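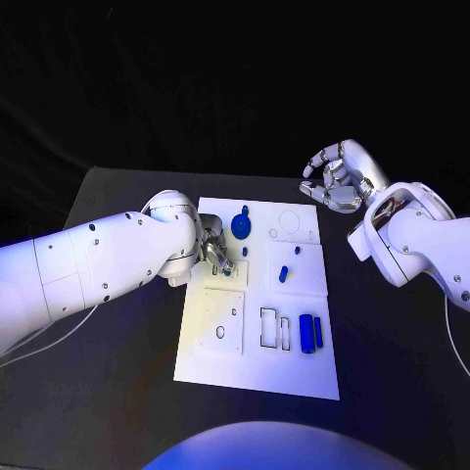 Six blue parts on the white board, an arm on either side.

3 min read

Ticket: tide logger at Rudside creek reading wrong, seedling plots 2 and 6
Opened by: Flurina Steiner
Status: open, waiting on field visit
Opened 5/18/25

Problem
Water level from the Rudside logger doesn't match the staff gauge in the mangrove fringe. Plot 6 shows flooded at dead low tide. Went out and stood there, mud up to the shin, no standing water at all. Logger said otherwise. Plot 2 looks ok so far but haven't checked against the gauge properly.

Why it matters: we're using hours under water to work out why the propagules in plot 6 keep dying. If the level is rubbish the whole comparison is rubbish.

Tried so far
- Swapped battery. No change.
- Pulled logger, rinsed it in fresh water, scraped barnacles off the housing. Reading dropped a bit then crept back up over two tides.
- Checked clock. Logger was on summer time, the barometer up at the Pilell hut is not. Fixed. Explains the shifted peaks, doesnt explain plot 6.
- Re-ran the air pressure correction with the right times. Plot 2 now lines up nicely with the tide table. Plot 6 still high.

Reply, Mirjam Fankhauser
Has anyone levelled the plot 6 post since the storm? Prop roots have grown round it and it leans. If the post has sunk the sensor sits lower and you'll get depth where there isn't any. Also crab burrows. Had one open right under a sensor at Barkar, held water all through low tide, looked exactly like this.

Reply, Flurina
Not levelled, no. Last proper survey was September. Will look for burrows, there are loads on the creek side.

Reply, Domenica Rainer
Export for plot 6 has 1,665 rows with the same value to the last digit. Not tide, not a puddle either, that's a stuck sensor or a blocked port. They come in blocks, always after the ebb. Silt in the vent holes? Don't poke it with wire please, we lost one that way. Soak in weak vinegar, soft brush.

Reply, Flurina
Soaked overnight. Brown muck in the bottom of the bucket in the morning. Bench test in the tall tube, 9 steps up and down, all fine. So sensor itself seems ok. Put back same post, same depth.

Reply, Yetunde Amadi
Please don't put it back at the same depth if the post is suspect. Move it to the new post by the big Rhizophora and write down the offset this time. And can we flag all plot 6 data from the storm onwards, Špela Živković is already drawing flooding maps from it and I dont want those going in the Thaler report.

Reply, Špela
Maps pulled. Kept plots 2 and the creek mouth. For plot 6 I can use the seedling photos and the mud line on the stems for now, crude but better than nothing. Need the new offset before I redo anything.

To do
- Level both posts to the benchmark at the boardwalk (Flurina, next spring low)
- Move plot 6 logger, mesh sock over the ports
- Fill or avoid burrows within arms reach of the post
- Flag plot 6 in the shared sheet (Domenica, done)
- Reset barometer clock note on the hut door, somebody took it down

Leaving open till we have a full spring-neap run from the new post.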